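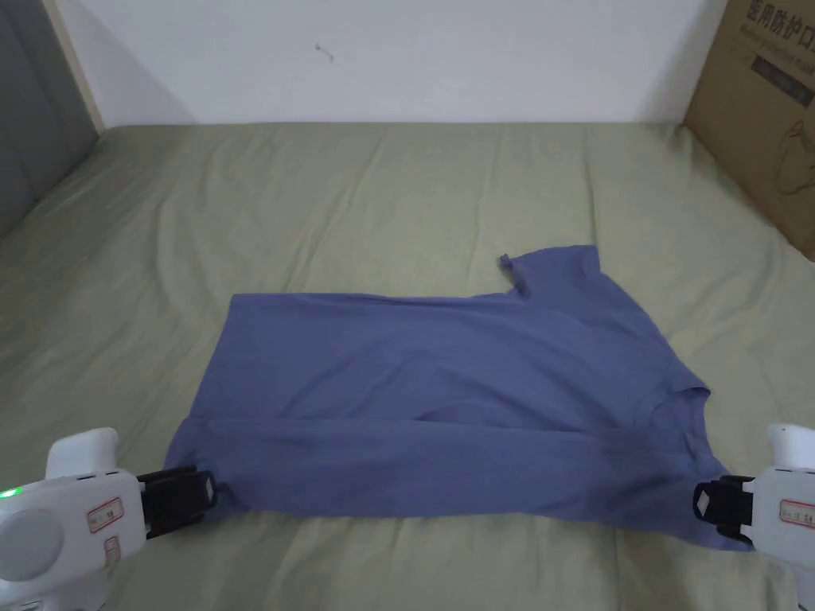

Fraser Residence Services
Housekeeping and Linen Support Desk

Ticket 600
Subject: Folded t-shirts do not fit shelf bins and lose their shape
Category: Resident laundry, folding and storage
Priority: Normal
Opened: Wed 4 August
Submitted by: Floor team, Wudura House
Assigned to: Deividas Liepiņa, Linen Support
Status: Closed

Description of the problem

The floor team reports that short-sleeved t-shirts returned to residents' rooms are not holding a uniform fold. Shirts are folded on the made bed in each room, in accordance with the practice introduced in June, and are then placed upright in the Stamix shelf bins. The following faults were recorded during a check of one corridor:

- Finished shirts are wider than the bin and must be bent at one end before they will go in.
- One sleeve slips out of the fold when the shirt is lifted.
- The collar edge is creased by the time the resident takes the shirt out.
- A diagonal wrinkle runs across the front of soft cotton shirts.

Of the 19 shirts checked, five were acceptable. The remainder were refolded by the team at the end of the shift. The team requests a corrected method and asks whether larger bins may be ordered.

Entry 1. Linen Support

The ticket has been accepted. Please confirm the following:

1. Whether the shirts are folded on the bare sheet or on top of a blanket or comforter.
2. Whether the first fold is made across the body or along its length.
3. Whether the sleeves are turned in before or after the first fold.
4. The inside width of the bins now in use.

Please do not order replacement bins while this ticket is open.

Entry 2. Floor team, Wudura House

1. On the fitted sheet. Blankets are removed first.
2. Along the length. The shirt is laid sideways and the lower side is brought up toward the middle.
3. After. Some staff leave the upper sleeve until last.
4. The bins measure 19 cm across on the inside.

The team adds that the problem is worse with large and extra-large shirts. Children's sizes have not been affected.

Entry 3. Linen Support

Thank you. The bin width is correct for the standard fold and the bins will be kept. The order of steps is the likely cause of the loose sleeve. When the sleeve is left outside until the end, it has to be tucked over a body that is already folded, and nothing holds it down.

The diagonal wrinkle is a separate matter. It generally forms when the two lower corners are moved at different speeds, or when one corner is pulled outward as the cloth is brought over. A fitted sheet also grips soft cotton, so the bottom layer stays in place while the top layer shifts.

Please carry out the following procedure on one corridor and report the result.

Step 1. Smooth the fitted sheet with the flat of the hand. Pull out any slack toward the nearest side of the bed.

Step 2. Lay the shirt sideways with the front facing down and the collar to the right. Staff who prefer the collar to the left may reverse all directions.

Step 3. Smooth the shirt from the hem toward the collar. Do not press outward from the center.

Step 4. Turn in the near sleeve so that it lies flat on the back of the shirt.

Step 5. Hold the near side at both ends and bring it over to the middle of the back. Keep the edge level. Lower both ends together.

Step 6. Turn in the far sleeve and bring the far side over in the same manner. The collar should now be centered at the right-hand end.

Step 7. Fold the hem end toward the collar, stopping just short of the neckline. Fold once more for the bin.

Step 8. Lift the shirt with one hand underneath. Place it in the bin with the folded edge up.

Entry 4. Floor team, Wudura House

The procedure was followed on the east corridor. Sleeves no longer come loose. The shirts fit the bins without bending, with the exception of extra-large sizes, which remain slightly too wide. The collar crease has improved but has not been eliminated.

One member of staff asks whether the Prevent folding board kept in the linen room may be used on the beds.

Entry 5. Linen Support

The Prevent board may be used for extra-large shirts. It should be laid on the sheet and removed before the final fold. It is not required for other sizes.

With regard to the collar, please check how full the bins are. When a bin is packed tightly, the collar is pushed against the back wall and creases there regardless of how the shirt was folded. Leave a hand's width free at the front of each bin. Surplus shirts should go in the second drawer.

Shirts should also be allowed to cool fully after the dryer. Creases set more readily in warm cotton.

Entry 6. Floor team, Wudura House

Both measures have been adopted. The collars are satisfactory. The team has no objection to closing the ticket.

Resolution

Cause: Sleeves turned in after the body fold; uneven handling of the lower corners; overfilled bins.
Action taken: Eight-step procedure issued. Prevent board approved for extra-large sizes. Bin filling limit introduced.
Equipment ordered: None.

Closed by Deividas Liepiņa. To reopen this ticket, reply with the ticket number in the subject line. Questions concerning long-sleeved shirts and knitwear should be submitted as a new ticket.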